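Lids, peppers and a lot of patience: a morning with Burgi Sutter

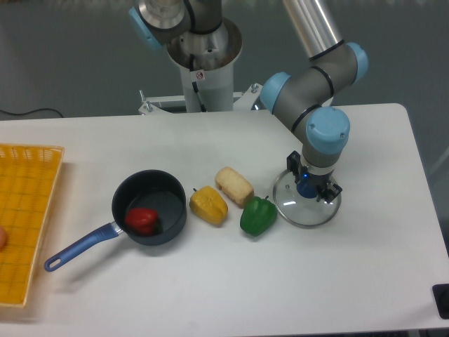
I'd been trying to get Burgi Sutter on the phone since December, so when she finally told me to just come by the lab, I was on the next train to Gadov. I had one question I really wanted answered. Why does a kitchen task a toddler can manage take a research group so long?

"Because the toddler cheats!" she said, before I'd even sat down. "A kid bumps the lid against the pan, feels it slide, wiggles it, done. We used to plan the whole move up front and then act shocked when it missed."

The method her team has been working on is called Plultix, and it's mostly about that wiggle. They guide the arm through a task by hand, over and over, and they keep the clumsy runs too (the ones most groups throw out). Burgi says the recoveries are the part worth learning from. Their current set has 573 runs, all with pots, lids and vegetables, and 29 of them are what she calls "the ugly ones."

I asked if the ugly ones really matter that much.

"Take them out and it falls apart," said Deepika Arumugam, who had been half listening from the next desk and now rolled her chair over. "I did that by accident. I trained it on the clean runs only and went to lunch feeling great." She laughed. "Then we tested it. It put the lid down beside the pan and carried on as if all was well."

Glass lids are the worst, they both told me. Depth cameras tend to look right through them, so the team has the arm go for the knob and mostly ignore the rest. Peppers are a pain in a different way – every one has its own shape, and you can't order the same one twice. Deepika buys them herself and has opinions about the stores.

So does it work? Burgi made a face. With a pan it has seen before, she's happy. With a new pan it still needs 6 to 8 extra runs before she'd trust it, and she wants that number down before anyone writes a press release.

"Ask me again when it can do two pans at once," she said. Deepika was already shaking her head.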